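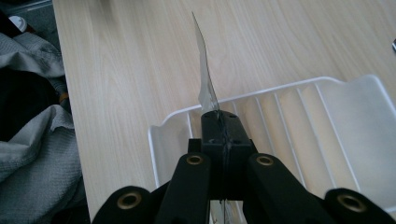
Remeo Hand-Held Gripper
Demonstration collection kit by Graravent

Remeo is a gripper you hold in your own hand. You squeeze, the fingers close, and the camera on top records what the fingers saw and how far apart they were the whole way through. Take it into a kitchen, a laundry room or a workshop, do the job the way you normally would, and you come home with examples a robot arm can learn from. No arm to ship, no cage to set up, no afternoon lost to calibration.

We built the first ones for ourselves. Our group needed examples of ordinary chores in ordinary rooms, and driving a full-size arm by remote control was painfully slow (one clean pick, then a coffee, then another). With a tool in the hand the same people were moving at something close to their normal pace, and they started trying things we would never have bothered to script. Thin plastic, for one! Torn bits of clear packaging are a rotten thing to pick up. They show the table right through them, they throw glare back at the camera, and no two have the same outline. They are also exactly the kind of thing that ends up on a real table next to a real dish rack, and a learning system that has only ever met mugs and blocks will sail right past them.

The fingers

The two finger pads meet along a straight seam, so a thin sheet is held flat across the whole contact instead of at one point. The linkages are black, with brass eyelets at the joints. Keep them clean and they stay smooth. Grit is the main enemy, so if you have been working with flour, sand or potting soil, wipe the joints down before you put the gripper back in its case.

The fingers on the hand-held unit and on the arm-mounted unit are the same part. We care about this a lot. If a person can hold a scrap by its lower end with these pads, the arm has the same pads to try it with, and the view from the camera lines up between the two.

The camera view

The camera looks down past the fingertips, so the pads and whatever they are holding sit in every recording along with a good piece of the surroundings. Please don't tidy up too much before you record. A rack, a rumpled towel, a bottle at the back of the table: leave them where they are. We used to clear everything away and the models we trained came out fussy, lost the minute somebody put a cup down in the wrong place.

Recording a session

Press the thumb button once to start and once to stop. One press pair is one episode. Keep an episode to a single job, from reaching in to letting go, and if you drop the thing, pick it up again and carry on. Dropped and recovered items are some of the most useful material we have. Mark the episode as a recovery in the Fovenitz app afterward and it will be sorted for you.

Our own starter set for thin and see-through items has 431 episodes, and it comes with every kit. It was led by Ladan Naseri, who has strong views on it:

"Change the light before you change the object. Do ten pieces by the window, then turn around and do ten more with your back to it. The same scrap looks like a completely different thing, and that's what you want the model to see."

She also asks that people swap hands now and then, and we have come around to agreeing with her.

What's in the kit

Remeo hand-held gripper with camera mount
Camera and short cable
4 spare finger pads
Sukprasert charging dock
Hard case with wrist strap
Fovenitz app license for one team
Starter set, thin and see-through items

Specifications

Weight with camera: 474 g
Maximum finger opening: 100 mm
Finger action: two fingers, linked, squeeze to close
Pads: black, replaceable
Data out: video, finger opening and hand motion, one file per episode

Good to know

The pads are made for light household work. Please don't use them on hot pans or broken glass. Stiff torn plastic can have sharp points too, so use the gripper and keep your other hand out of the way.

If the finger opening reads wrong after a pad change, close the fingers fully, hold the thumb button until the light blinks, and let go. That resets zero.

Orders placed before noon on Friday go out the same day. Arm-mounted units are built to order, so write to us with the model of your arm and we'll tell you which bracket fits.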